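Our Town Should Keep Its Small Library Open

Jostville wants to close its branch library and send everyone to the main building in Esquivel. The saving is small. The bus ride is 2 transfers each way, and the last one back leaves before most people finish work.

I used the branch every week last June. It was busy with kids doing homework and older people reading the paper. Laimutė Raudsepp ran a tax help table there and saw roughly 100 people that spring.
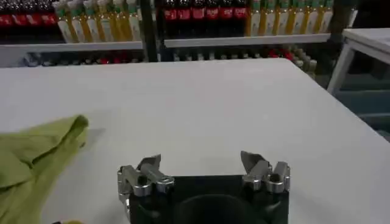
The council says books can be ordered online. Some can. But a reading room is also a place to sit without buying anything - and we don't have another one. If the budget has to shrink, cut the opening hours first and ask the 800 cardholders which ones they need.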